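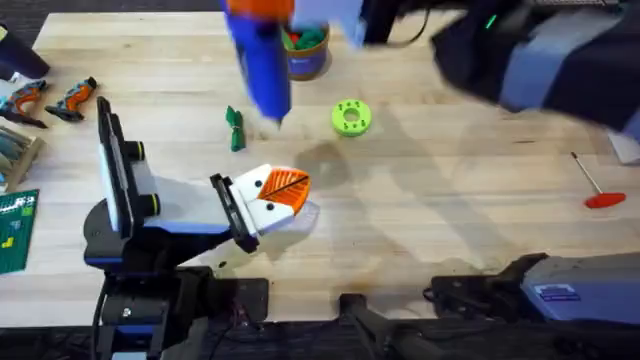 Two robot arms at a light wooden tabletop.

Jandeo says its Paju crossover will reach American dealers in September, with three trim levels and a promise of lower running costs. We have heard that promise before.
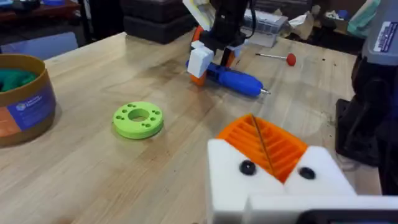
By Baiba Ramanauskas

The company showed the Paju to reporters at its Wonddale test track, where drives were limited to three laps and the rear seats were off limits. Roy Sugden, who runs Jandeo's sales arm, said the car can go up to four years between major services. He would not say what counts as major, and the warranty booklet wasn't ready.
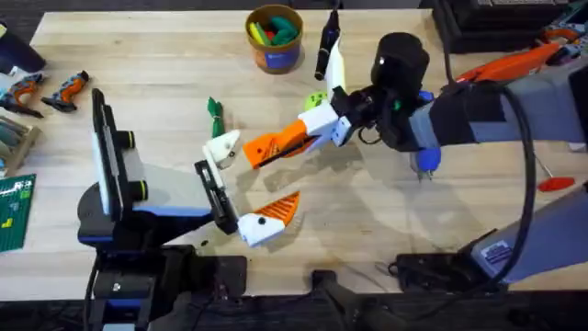 Prices are also missing. Sugden would only call them "fair," a word that covered a lot of ground when the last Jandeo sedan went on sale. The cabin at least looks new – the dash trim is a pale blond wood with the grain left showing, much like the tabletop under the two robot arms in the photo, and a change from the shiny black plastic in the sedan. It will probably be kept for the top trim. Jandeo wouldn't confirm that either, and sent further questions to its dealer partner, Trirnenau, which did not reply.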